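Utard Perforated Basket, Small: Do You Need It?

The Utard basket is sold as a "pantry system." It's a plastic basket with holes in the side. Stoltcombe wants $18 for it, and I went in doubting it could earn that.

I gave it a month of snack duty: fruit cans, a bean cup, a tall pink dessert cup, whatever came home on Thursday.

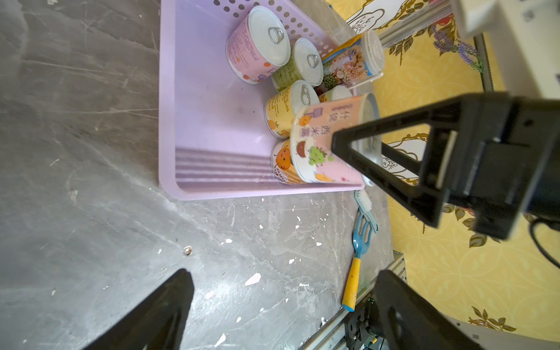 Yolanda Strickland
Kitchen & Storage Reviewer

Lavender is a nice color, I'll give them that. And the round holes let you see a bit of what's inside, though not enough to read a label.

My trouble is with shape. Four small pull-tab cans go in fine. Add the taller cups and things start lying on their sides, so you end up digging for the one you want. Utard claims it holds "up to 20 items." Of what, grapes?

It rinses clean in the sink and hasn't cracked. The rim is comfortable to carry. But the Durán bin I bought two years ago does the same job for $10, and it has a divider.

Buy it on sale, or if you really love lavender. I'm keeping mine for bath toys.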